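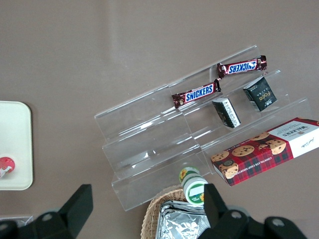 Ticket: Dagdag cell, right arm stopping short of the top tier
Opened by: Shanthi Bhattacharjee
Status: open, waiting on part

Hello all, sorry in advance for the length of this one! Since the February update the arm has been stopping 15 mm short whenever it goes for a chocolate bar on the top tier of the clear stand. The lower tiers are fine, and so is the basket. I restarted the controller twice, had a cup of tea, tried again and got the same thing.

Reply from Gaetano Dal Bello
Thank you Shanthi, a long ticket is a lovely ticket. My first thought is the wrist camera – clear acrylic throws little highlights along its ledges and the depth reading can latch on to those. Could you dim the lamp over the table, run 6 picks from the top tier and send me the log? Please also put a spanner on the finger bolts while the arm is powered down.

Reply from Shanthi
Done, and it was well worth doing. With the lamp down we got 3 good picks and 3 short ones, so better but not cured. One bolt on the right finger took nearly 2 turns before it was snug, poor thing. I've redone the hand-eye calibration with the Udard plate and will leave the lamp low for now.

Reply from Gaetano
Good find. I'm ordering new bolts and a diffuser from Gukell – please keep this open until they're fitted.

Recent tickets
Sternen cell: gripper slow to close
Dagdag cell: cable chain rubbing at the base
Udard plate: where to store it
Lamp timer resets after power cut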